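How to Make Salmon Patties From the Pantry

I started making these in May, when I was between grocery runs and had more cans in the house than common sense. They've been a Sunday supper ever since. If you can open a can and mash a potato, you can do this, and the cleanup is one bowl and one skillet (okay, and a plate).
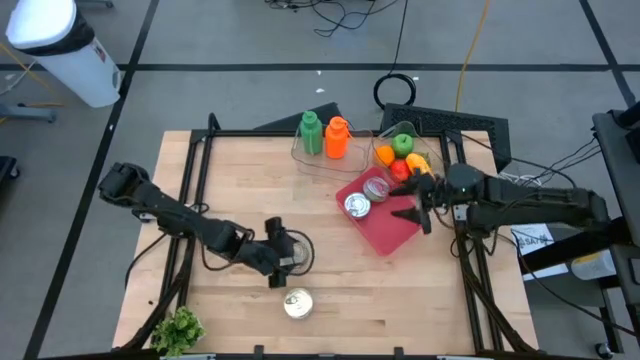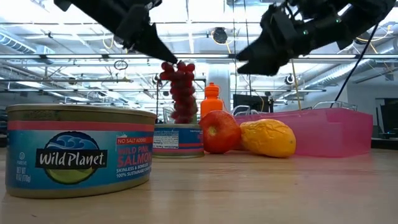
What you need: enough canned salmon for four people, one medium potato, an egg, a handful of breadcrumbs, half a small onion, a spoonful of mustard, a lemon, salt, pepper and oil for frying. I like dill in mine, but my friend Iona Ogilvie swears by chives and hers vanish just as fast, so use what you've got.

Step 1. Boil the potato. Peel it, cut it into chunks and cook until a fork slides right in. Drain it really well, then put it back in the hot pot for a minute so the steam cooks off. Soggy potato is how I ended up with salmon mush my first time!

Step 2. Open the fish and drain it. Press down with the back of a spoon and get out as much liquid as you can. If you bought the kind with skin and bones, pull out the skin and mash the little bones with a fork. They're soft and you won't notice them.

Step 3. Mix. Mash the potato in a big bowl, then add the onion (chopped as small as your patience allows), egg, mustard, breadcrumbs and herbs. Grate in some lemon peel. Fold the salmon in last and go easy, you want some flakes left. Taste a can's worth of fish before you salt anything, because brands vary a lot. With a no-salt kind I add a good half teaspoon.

Step 4. Shape and chill. Wet your hands and make eight patties, a bit thicker than your thumb. Set them on a plate and stick them in the fridge for half an hour. I used to skip this and they fell apart every single time I flipped them.

Step 5. Fry. Heat a thin layer of oil over medium until a breadcrumb sizzles when you drop it in. Cook four at a time, four minutes or so on each side, and leave them alone in between (I know, I know). They're ready to turn when they let go of the pan by themselves.

If you'd rather bake, brush them with oil and give them 20 minutes at 400, flipping once. They come out less crunchy but still very good, especially in a bun with pickles.

For the sauce I stir lemon juice and chopped capers into mayo. Leftover patties keep two days in the fridge. Warm them up in a dry skillet, and keep them far away from the microwave if anyone else in your house has a nose.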